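Gripper and Controller Comparison, Working Group
Minutes of the meeting held 2nd March

Present: simulation, controls, hardware, test. Apologies from purchasing.

1. Minutes of the previous meeting

Accepted with one correction. Under item 4, the controller named should be Flamlow and not Zhuravel. Zhuravel is the scene set.

2. Status of the runs

Simulation reported that the drawer task has been run with both candidate grippers, the Fustedard and the Clumard, on the same arm model and in the same Zhuravel scenes. The target is 500 episodes per gripper. The Fustedard set is complete. The Clumard set is short by 71 episodes, which were lost when the logging disk filled. The missing episodes will be rerun with the original seeds.

Controls asked whether the physics time step was the same for both sets. It was. Contact stiffness at the fingertips was not, as the Clumard model was delivered with its own contact file. The meeting agreed that the comparison cannot be signed off until both models use the same contact settings. Simulation will rerun a subset first and report whether the difference matters.

3. Drawer task definition

Test noted that "open" is not defined the same way in the two scoring scripts. One reads the joint position of the slide and the other reads the distance between the drawer front and the cabinet. For a drawer that is nearly all the way out the two agree. For partial openings they do not. Agreed to use joint position throughout. 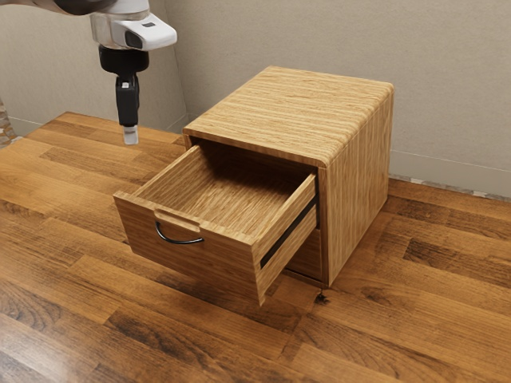 The end state was also discussed. At present an episode is scored at the moment the drawer passes the threshold, whatever the arm does next. Hardware pointed out that on the bench a gripper that stays hooked on the handle is a fault, and that the score should require the fingers to be clear of the handle and the arm to be still. Controls had no objection but noted that this will lower the figures for both grippers. Adopted as version 2 of the task. Version 1 scores will be kept in the table for reference.

Closing the drawer remains a separate task and was not discussed.

4. Controller settings

Flamlow is being used in position mode for all runs. Controls proposed adding an impedance mode set, with low stiffness along the pull direction. There was some disagreement — hardware would prefer to settle the gripper question before changing anything else. Decision: position mode only until the gripper comparison is closed. Impedance mode goes on the list for July.

5. Camera placement

The fixed camera loses sight of the handle in some cabinet orientations. A wrist camera has been requested but is not in the current arm model. Simulation will add one as an option, switched off by default. No change to the scoring, which does not use images.

6. Bench tests

Hardware has 3 sets of spare fingertips for the Fustedard and none for the Clumard. Purchasing to be asked for a quote. Bench tests will not start before the version 2 scores are available.

7. Actions

Simulation: rerun the missing Clumard episodes; match contact settings; add wrist camera option.
Test: merge the scoring scripts and issue version 2.
Controls: write up the impedance mode proposal, one page.
Hardware: fingertip quote through purchasing.

8. Any other business

The shared results folder is to be read-only from now on, except for the test account.

Next meeting to be called when the version 2 scores are out.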